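Drikov Clip-Lid Food Container
Item 571

Frosted, see-through plastic box with a pale blue sealing rim. 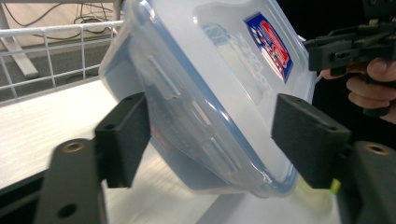 Lid with printed label and raised lettering

Goes well with the Poltberg wire rack, item 291 — sold separately, as is the small lime-green bowl. 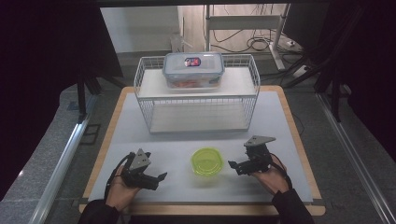

Hosgate, August 20, 2021

The clear sides let you check what is left without opening the lid. Hand wash before first use.

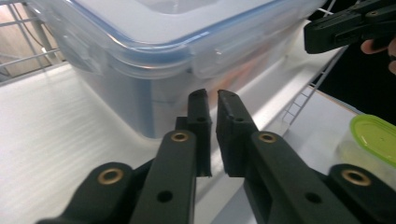 1 min read

Hinged flaps fold down over the walls. Press each one until it clicks. 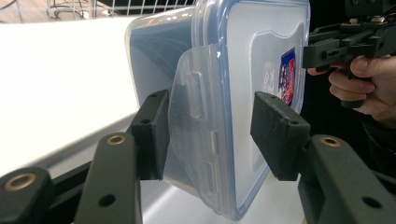
Delivery
Packs of 12 are back in December.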